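Teaching a Two-Handed Robot to Put Things Away in a Drawer (by Remote Control, in Simulation)

2021-05-27
14 shares | 3 comments

If you have followed along from the setup page, you should by now have Anolis installed, the kitchen world loaded, and a pair of tracked gloves that more or less agree with you about where your hands are. Now we get to the part I enjoy most, and also the part where I drank far too much coffee in April, which is recording the demonstrations themselves.

The task is a simple one to say out loud: pick something up off the counter with the left hand, open the drawer with the right, put the thing inside, close the drawer. You do it, the robot copies you live, and Bivik saves every joint angle along the way so that the policy has something to learn from later. Plan on an afternoon. I ended up with 476 demonstrations before I was happy, but you can get a policy that does something sensible with far fewer, so please don't let that number put you off.

Before you press record

Start the session and let both arms settle at the rest pose. Wiggle your fingers a bit. If the thumb lags behind the rest of the hand, run the glove calibration again, and don't talk yourself into believing it will sort itself out (I did that for almost 3 hours once). Then open the Brusex panel and check that the scene is set to shuffle the loose objects between takes. The drawer unit, the toaster and the plant can stay where they are.

Recording a take

1. Press the foot pedal to start. Keep still for a moment so the take has a clean beginning.

2. Bring the left hand in low and a little from the side. Coming straight down on a small round thing is how you send it skating across the marble, and then you get to reset and start over.

3. While the left hand is closing, let the right hand drift over toward the drawer. It feels like patting your head and rubbing your stomach at first! After six or so takes it gets much easier, I promise.

4. Get your thumb near the wooden handle before you think about pulling. The handle is a U-shaped bar, and what you want is to hook it and draw it straight toward you. Pinching it from the front works too, though I find it slips more.

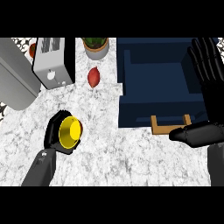
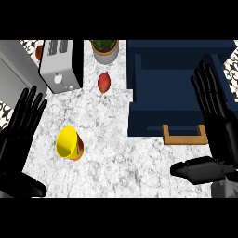
Left hand on the yellow piece, right hand by the drawer handle in the first; in the second, the yellow piece is on its side on the counter.

5. Once the drawer is open, carry the object over the front edge with a good bit of clearance and lower it in. Let go slowly. A sudden release of all the fingers looks very odd in the data, and the policy will happily pick up that habit from you.

6. Push the drawer shut with the backs of your fingers, return both hands to rest, and press the pedal again.

Which takes to keep

Keep a take if the object ended up in the drawer and you never had to stop and think for long. A small fumble that you recover from is worth keeping as well – the robot will fumble too, and it helps a great deal if it has seen what to do next. Throw out anything where an object went off the counter, or where the glove lost tracking and the arm jumped.

I look back over my takes in batches, with the playback at 4 times normal speed, and mark the bad ones in Bivik as I go. It is dull work and I usually put some music on.

A note on tired hands

Your wrists will let you know when to stop. Late takes tend to be slower and wobblier, and I have had better results from two short sessions than from one long one. If you share the gloves with someone, recalibrate at every swap, and write the operator into the session notes so that you can sort the takes apart later.

When you have a folder you are pleased with, export it using the Thibodeaux preset and leave the frame rate alone. The training page picks up from that folder.

3 comments

Related tutorials
Setting up Anolis and loading the kitchen world
Glove calibration, and what to do when the thumb drifts
Shuffling objects between takes with Brusex
Training your first policy from a Bivik export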